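Caderno de laboratório — Projeto Kurian
30 de janeiro de 2021
Registo: Harish Gounder

Prosseguiu-se com a recolha de demonstrações manuais para a tarefa de dobragem de vestuário. A sessão decorreu segundo o protocolo Prelow, na revisão de junho, sem alterações ao guião. Foram gravados 226 episódios, dos quais 50 ficam reservados para validação. O acumulado do projeto passa a cerca de 1.360.

Dinesh Marar reviu os registos da manhã e assinalou oito episódios com perda momentânea de seguimento numa das mãos. Ficam excluídos até nova verificação.

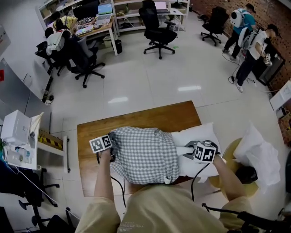

A perda de seguimento continua a ser o principal ponto em aberto. Nos episódios assinalados, o erro surge quando o operador cruza o braço sobre a peça e a orientação do marcador muda depressa. Com a camisa aos quadrados amontoada a meio da mesa e a pinça direita a segurar uma dobra do tecido, o cubo desse lado apresenta-se em ângulo, e convém confirmar quantas faces o detetor aproveita nessa postura. A pinça esquerda, junto à outra ponta da camisa, serve de termo de comparação.

Pendentes:
Repetir a calibração dos cubos antes da próxima sessão.
Comparar a trajetória das duas pinças no módulo Kustano — Dinesh.
Rever com os operadores o ritmo do primeiro movimento, que varia demasiado entre turnos.
Enviar à Fukis a lista de episódios excluídos.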